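Small Appliances on Shared Circuits

The electrical review of the Allmont building is complete, and the results affect every floor with a kitchenette. Most of the breaker trips logged since March came from two heating appliances running on the same 20-amp branch. A toaster and a kettle together can draw more than 2,000 watts, and a circuit that also feeds a microwave has very little left over.

Veritz has labeled each countertop outlet with its circuit number. Outlets with the same number share one breaker. On the second floor, outlets 7 and 18 are now separate circuits, so heating appliances should be split between them. Refrigerators stay on their own outlet and should not be moved.

Power strips and extension cords are not permitted for anything with a heating element. Plug the appliance directly into the wall, keep the cord clear of the counter edge, and unplug it after use. Crumb trays should be emptied weekly. If a breaker trips, turn off the appliances on that circuit before calling the Werkis desk. Do not reset the panel yourself.

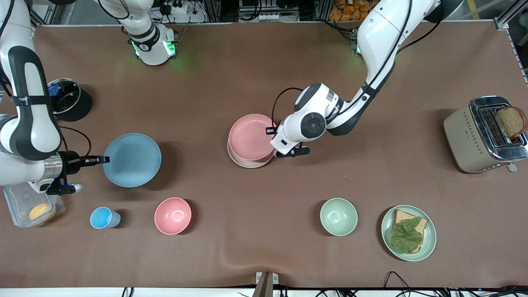

Water Shutoff, Mensah Wing

Cold water will be off from 7 a.m. until noon while the riser valve is replaced. Restrooms in the main lobby stay open.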